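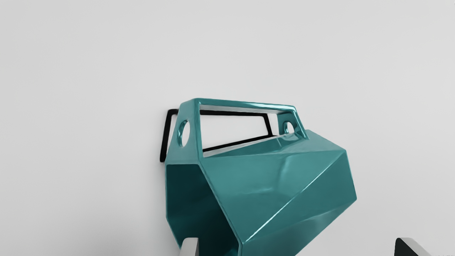 The scoop task is ready for the club to try in the simulator. I rebuilt the part over the past two weeks and put the new mesh in the Grevon folder next to the old one. The body is still the hollow, angular shape from last season, open at one end. The handle stands up from the top side and has one hole in each side support, so check your grasp points against those before you start. Several of last year's scripts closed the fingers on empty space there.

Please run at least 10 trials each before the January meeting and save the logs under your team name. The episode limit is 2000 steps. If your run stops early, send me the log and the settings file together.

The teal material is shiny on purpose. Teams using the Dravix vision code should expect highlights along the upper bar and the ridge. You may turn reflections off while debugging, but scored runs at Pratby will use them.

To the question below: yes, the start pose is random, and both teams get the same set of seeds. I don't have an answer on the Jireš machine yet. Until I do, plan on the lab computers, which can handle 64 environments at once.

> Is the start pose fixed this year or random? We trained
> on a fixed pose last spring and lost almost 10 points
> when it changed. Also, can we still use the Jireš
> machine for training? Our laptop is too slow for more
> than a few environments.

The sign-up sheet for lab hours is in the same folder.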